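Home > Robotics and automation > Data collection practice > Bimanual tasks

Written rules for two-handed garment folding with hand-held grippers: how strict on start state and board placement?

Asked 8/20/18. 3 replies. Tags: demonstrations, deformables, protocol, homes

We are revising the collection rules for our folding tasks before the next round of home visits in November. The current document (inherited from the Plukitine project, eight pages) was written for a bench with a fixed overhead camera. It assumes a plain surface, a marked rectangle for the garment and a single operator position. None of that carries over to bedrooms.

The task is as follows. One operator, two hand-held grippers, one dark T-shirt, one rigid folding board. The shirt starts in a heap or loosely laid on the bed. The operator spreads it, folds it over the board, withdraws the board and places the folded shirt to one side. The inherited text gives a start state for the shirt ("flat, collar away from operator") but says nothing about a start state for the board.

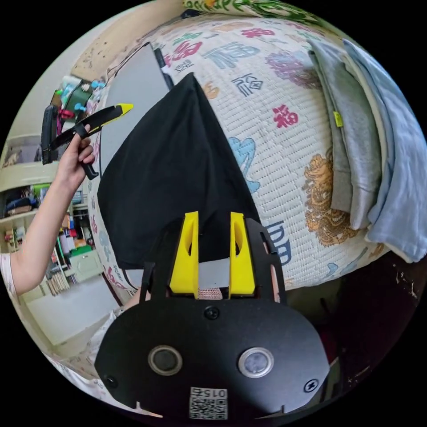 Two camps have formed on our side. The first wants the board flat and parallel to the long side of the bed before every episode, with the operator confirming this aloud. The second wants the board to be treated as a free object, allowed to stand or lie anywhere within reach, on the grounds that a policy trained only on a squared-up board will fail the first time it meets one leaning against something.

My specific questions:

1. Is there an accepted rule for the start state of a tool, as distinct from the start state of the workpiece?
2. Do you require both unit numbers to be entered in the episode log, or only the number of the lead hand?
3. How do you write a rule about background items? Ours says "surface to be cleared", which operators read in at least two ways. Some clear the whole bed, pillows included. Others clear a space the size of the shirt.
4. Is a patterned cover acceptable under the garment, or should we be carrying a plain sheet?

The target is 500 accepted episodes per household, so whatever we adopt has to be something a tired operator can follow. Long checklists have been tried at the Sturport site and were skipped by the second afternoon.

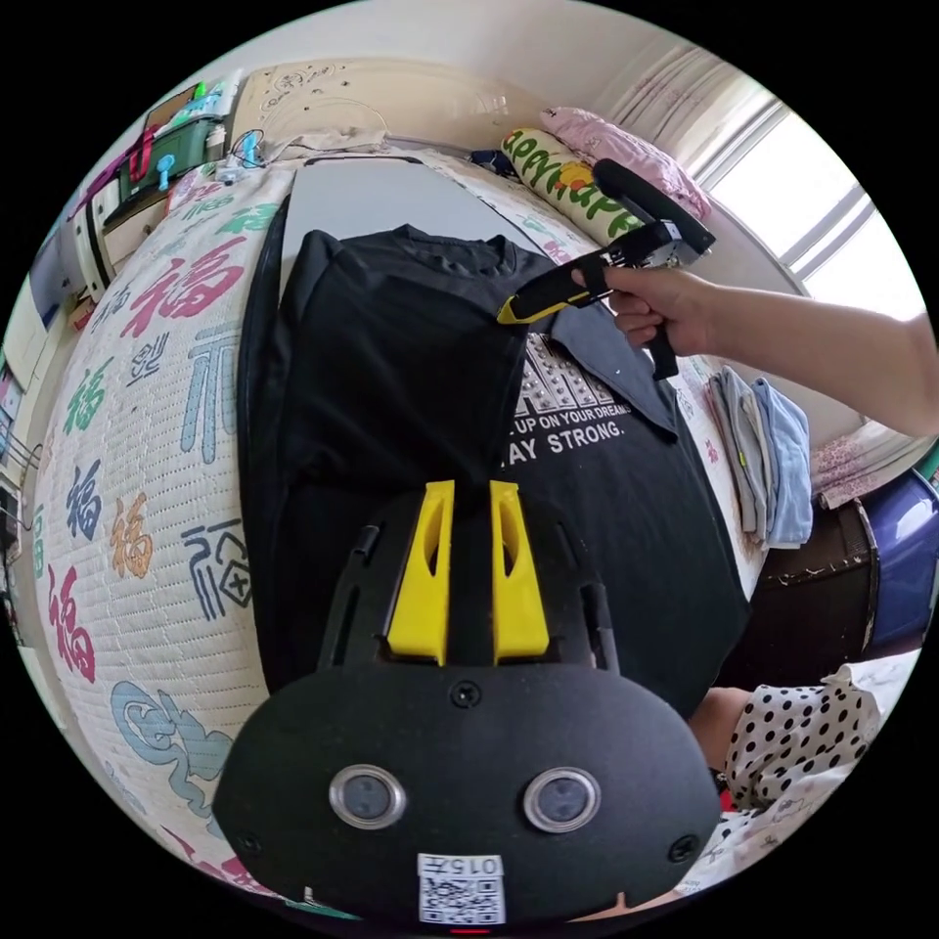
Accepted reply

Taking your points in order. I maintain the collection rules for a group at Rinville and we went through the same revision last year.

On 1, I know of no accepted standard. What we settled on was a list of permitted start classes, written down in advance. For the board these are: flat and clear of the garment; flat and partly under the garment; leaning on something. The operator is told which class to use before each block and sets it up by hand. Within the class, position and angle are left free. This gives you the variation your second camp is asking for, and you can still count it afterwards. If you simply say "anywhere", you will find that each person has a favourite spot and uses it nearly every time.

Your first camp is right about one thing. The state has to be recorded before the first movement. We hold still for a short pause at the start with both grippers open and away from the cloth, so that the opening images show the setup without contact. It goes into the rules as "open, clear, pause". Three words was the longest version people remembered.

On 2, both numbers, always. Left and right swap during breaks, and a calibration file applied to the wrong unit is very hard to spot later. The offset looks like sloppy grasping. Read the numbers from the labels at the start of each block and again after any battery change. Do not let anyone fill them in from memory. I would also add a rule on label orientation. If a label has been stuck on upside down, leave it alone for the whole round and note it; re-sticking it halfway means two conventions in one data set.

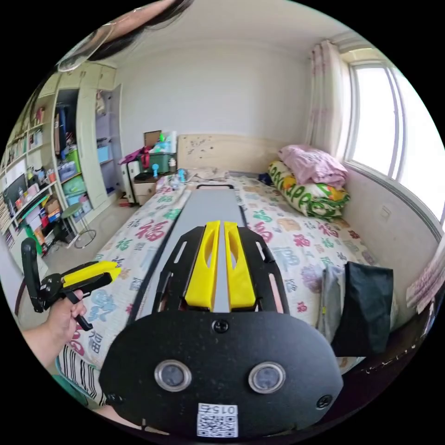 On 3, delete the word "cleared". It describes an action and you need to describe a result. Ours reads: "No loose item may lie within one board length of the garment, other than the board. Items outside this may stay as the household left them." One board length is convenient, as the measuring tool is already in the room. Pillows, folded bedding and furniture stay where they are unless they obstruct an arm. Households object less to this as well.

Add a separate line for items that must be removed whatever the distance: letters, documents, medicine with a readable label, family photographs. That is a privacy rule and should sit in the privacy section, with its own sign-off. When it was mixed in with the surface rule, people traded one against the other.

On 4, keep the household's own cover. A plain sheet carried from home to home becomes a feature of the data set. The real question with a printed cover is contrast at the hem. Dark shirt on a pale printed cover is fine in our experience. Pale shirt on the same cover gave us trouble in review, as the reviewer could not tell the edge of the fabric from the print and rejected good episodes. We now state the pairing in the block sheet – dark on light, or light on dark – and leave the pattern out of it.

Some smaller points which cost us time:

Sleeves. The operator's own sleeve should not lie on the garment. Short or rolled is our rule. Loose is allowed if it stays above the wrist.

Failed grasps. Keep them if the operator recovers without putting a gripper down. Mark the episode as "recovered". Deleting these was the worst decision in our first version.

Hair and headgear. If you use a head-mounted view as well, check the first episode of every block for strands across the lens. Same for the rim of any cover.

Withdrawal of the board. Decide which hand does it, or decide that it is free, but write it down. Ours was silent on this and we got two distinct strategies in one set, unlabelled.

Reviewing. We pull 100 episodes per household for a second look, spread over all blocks. A second reviewer does not see the first one's marks.
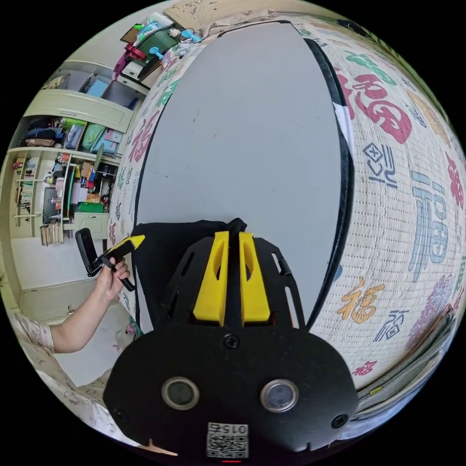
Second reply

I agree with most of that, but would be more careful with the leaning class. A leaning board slides. If it slides during the opening pause the episode has to be thrown out, and with a soft mattress this is common. We permit leaning only if the board stays up on its own for the length of the pause. If it does not, the operator changes to a flat class and logs the change.

On unit numbers: have the software scan the codes if it can. We moved to this after the Căpraru round, where 360 episodes had to be re-assigned by hand from the block sheets. It took two people most of a week, and a few could not be resolved. Manual entry is now the fallback only. The scan should refuse to start the block if both hands return the same unit.

I would also fix the block length. Ours is around 20 minutes, then both units go down and the operator stands up. Fold quality falls off after that and the wrist angle drifts, which does not show in a quick review.

Comment from the asker: Useful, thank you. Does the pause count towards episode length in your logs? Ours has an upper limit and I would like to avoid rejections caused by the rule itself.

Reply to the comment: We exclude it. The clock starts at first contact with cloth or board. State this in the definitions, otherwise each site will choose for itself.

Third reply

just put tape on the bed and line everything up with the tape, worked for us

Comment from the asker: On a bench, yes. Tape on someone's bedding is a separate conversation, and it would be in view for the whole round.

Edit by the asker: Draft now has three board classes, the board-length rule and scanned numbers for both hands. Leaning is allowed on the condition given in the second reply. Still open is whether a change of class in mid-block should split the block in the log. Our database person says yes, the operators say no.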